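Theresia Bühler had one line in her first episode of Veltside, and it was cut before the broadcast. She was 20 at the time, straight out of a two-year acting course, and had told her entire family to watch.

"My grandmother called afterward and asked which one I was," she says.

That was supposed to be a single week of work. The hospital drama kept her on, first as a nurse without a name and then as Dana Ludow, the younger daughter of the family that owns half the town. She has now appeared in 300 episodes and outlasted two on-screen husbands.

Bühler did not plan on television. Her parents ran a bakery, and she spent most of her teens working the early shift before school. A teacher put her in a production of a one-act play because another student had dropped out. She remembers very little about it except that her shoes were too big and that she wanted to do it again the next night.

Dana was written as a troublemaker who would leave town after one season. The writers changed their minds when the character's feud with her brother, played by Khoa Dương, began to draw mail. The two actors had met only once before their first big scene, a four-page argument in a parked car. They shot it in one afternoon.

"Khoa had a cold and kept losing his voice," Bühler says. "So I had to shout less, and the scene got better. We have played it quieter ever since."

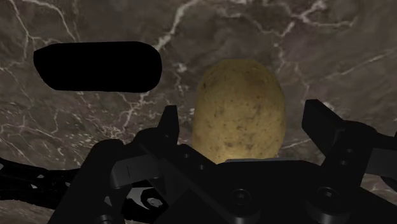
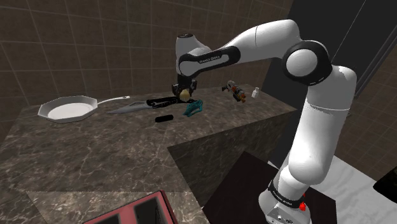
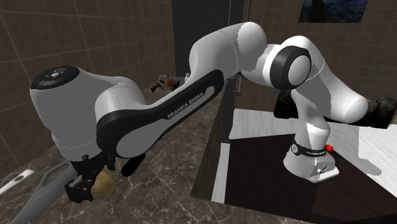 Simulated views of a robot arm's gripper over a marbled countertop.

Dương left the series at 29 to make Khương, a low-budget film about a man who returns to his father's fishing village. He wrote it over two winters and offered Bühler a supporting part, a customs officer with three scenes. She took unpaid leave to do it. It was her first film, and she found the pace strange after years of daily television.

"On Veltside you get two takes and you move on," she says. "On the film we spent a whole morning on me opening a letter."

The film had a short run in theaters, but it brought her other offers. She turned down most of them. The one she accepted was Kasico, a six-part crime series in which she plays a retired insurance investigator. The character is 46, older than Bühler, and she spent weeks working on the walk and the voice with a movement coach. Filming ended in February.

She is back on Veltside for now. Her contract runs through the end of the season, and she has not decided whether to sign another. Dana is currently in a coma – the second of her career – which means short days and no lines to learn. Bühler uses the time between setups to read scripts under the blanket.

Dương has started writing again and has sent her the first 20 pages of a new project. She read them on the train home and called him from the platform. She will not say what the story is, only that there is a car in it and that this time she gets to drive.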